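2024-04-13
Workbench notebook, Paltville

Cleared the big white worktop this morning and gave it a proper going over, which I've been promising to do since we moved the cutting mats off it. Fabrice Rolland wants to start laying out the Lecomte drawers on it next week, so it had to be done before the boxes come over from Jamidstead and swallow the room again.

Order of play, for whoever does it next time. Everything off first, and I mean everything, including the jar of pencils that always gets slid about instead of lifted. Dry brush before any water goes near it. I used the soft hand brush and worked from the back towards me, then went over it with a cloth wrung out in warm water and a drop of washing-up liquid. Second cloth, clean water only. Third cloth dry. I got through a silly number of cloths but they're only old sheeting and there's a whole bag of it under the sink (Toàn Âu brought it in, thank you Toàn!).

The glue spots by the vice end were the worst. Tried a fingernail, no good, then the plastic scraper held nearly flat, and they popped off one after the other — very satisfying, I'll admit. One brown ring from a mug wouldn't shift with soap. I made a paste with 25 g of bicarbonate and a splash of water, left it on while I had my tea, and it came up so well that I had to hunt for the place. Please don't use the green scouring pads on this top, they dull it and then every bit of pencil dust sticks.

Mixed up the cleaning spray while I was at it: 100 ml of white vinegar topped up with tap water in the Nirnau bottle. The label is on the side, and I've written the date of mixing on the bottom in marker. Not for the bare wood bench, that one still gets a dry brush and nothing else.

Paint was next on my list and I didn't get to it. Shelf brackets also not done. I did find the missing 376 mm rule, down behind the radiator, slightly bent. It's fine for marking out but I wouldn't trust it as a straight edge, so I've put a bit of red tape on the end.

Weighed the offcuts box out of curiosity before taking it downstairs, 1415 g, and most of that was one lump of oak that Fabrice has now claimed back. Typical.

Looked the top over again after lunch with the big light off, to see if I'd left any smears. 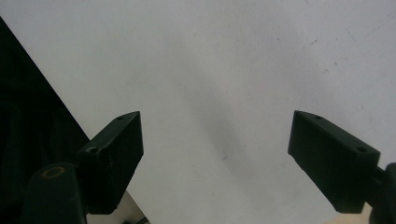 Can we put the drawers straight on the bare top when they come? Put a folded blanket down first, the runners have sharp ends and they'll scratch it in one go.

Toàn asked about waxing the top as well. I'd leave it till June, once the Lecomte job is out of the way, and try a bit of wax on the underside before we commit. Need to order more dry cloths if we go that way. Also a new brush, mine is shedding, and somebody please put the pencils in a drawer.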